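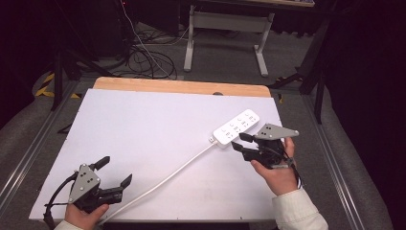

How often should the finger screws on a hand-held gripper be checked?

At the start of every session, with the right driver, before anybody picks the thing up. The Zimholm sheet says weekly, but weekly seems to assume a gripper that spends most of its life in a drawer.

Bench two: the hand-held pair and how we keep it going

These are pages from the bench notes at Vinen, tidied up a bit for people who have asked how we set up the two hand-held grippers and what goes wrong with them. I'm not going to tell you it's a clever cell. It is a small table, a white board on top, two grippers, and whatever object is on the job list. The Orenen brochure calls this sort of thing "ready in minutes". I have set it up more times than I care to remember and I would like to meet whoever was holding the stopwatch.

The board first. We lay it flat and push on each corner. If it rocks, it gets lifted and the crumbs underneath get wiped out. White shows every scuff, and the smudges don't come off with water. We tried the cleaner that was recommended to us and it moved them to a different spot. Now we wipe with a dry cloth, then a damp one, and leave the grey marks alone unless they're dark enough to be mistaken for something you'd want to pick up.

Then the fingers. Each gripper has two, and they should meet along the whole face when you squeeze them shut. Hold the closed gripper up to a window. Light at the tip means one finger has tipped back on its bracket, and light at the root usually means grit. I was told by the supplier that the fingers "self-align over time". They do move over time, I'll give them that. Loosen both screws half a turn, close the gripper on a flat steel rule, and tighten while it's closed. Going one screw at a time pulls the finger crooked, and you'll be back at the window.

We replaced the left pair at 812 hours and the right pair at 1542. Same batch, same bench, same jobs. Balaskas, who sold them to us, suggested the left hand was "being used differently", and I suppose it was, being on the left. I don't put much weight on either number. Two pairs is not a test, and anyone quoting you a service life from a sample that size is selling fingers.

Cables are the bigger nuisance. A gripper with a cable off the back wants slack at the wrist, and too much slack catches on the edge of the table when you reach across. Too little and it tugs at the connector each time you turn your hand over. We leave enough to reach the far edge of the board with the elbow bent, then tie it off. I check the connector by wiggling it with the readout on. If the opening figure jumps, the plug is suspect. It's rarely the electronics, whatever the troubleshooting chart says on its first line.

Zeroing goes like this:

Fingers fully closed, nothing between them, press and hold until the readout settles.
Fingers fully open, press and hold again.
Close on the steel rule and write down the number.
Do the other gripper. Don't copy the first one's number across to save time.

Our left one reads 214 on the rule and the right one reads 229. They are supposed to match. I sent both figures to Zimholm in August and got back a polite note saying this was within tolerance, with no mention of what the tolerance is. So we keep our own. If either gripper drifts off its usual number, it comes off the bench and gets a proper clean at the slide before anyone touches the software.

On cleaning the slide: dry brush, then a lint-free cloth. No oil. The Orenen manual has a page on lubrication that appears to have been lifted from the manual for a much larger machine, and the one time we followed it the slide collected fluff for a fortnight. A dry slide feels a little scratchy in the hand, and people complain. Let them complain.

Power strips are a decent object for finding out whether all that was done properly. The body is wide enough to need a good opening, and the cord is thin enough that badly closed fingers won't hold it. A gripper can pass every check on the rule and still let a cord slide out at the tips. I'd sooner learn that in the first five minutes than go through a morning's recordings afterwards and find them full of dropped cord. When it does slip, check the tips at the window before blaming the person holding it. 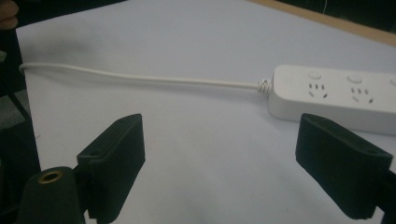
Fingers wide open at the power strip, cord running off to the left.

A last bit on screw holes and inserts. Brass inserts in a plastic housing will put up with a lot, but they won't put up with being tightened by someone in a hurry. We use a short driver with a thin handle so that it's hard to lean on. If an insert starts to turn with the screw, stop. Backing it out and pushing it in again with glue has been proposed more than once, and I've yet to see one of those repairs last. Order the housing.

Balaskas now offers a yearly service plan for the pair. I asked what was done during the service and the list was the same as the one on this page, minus the window. We haven't signed up. If the second set of fingers lasts noticeably longer than the first I'll add the hours here, and if it doesn't I'll add those too.

Vinen bench notes | Contact the workshop | © Vinen, all rights reserved | Back to top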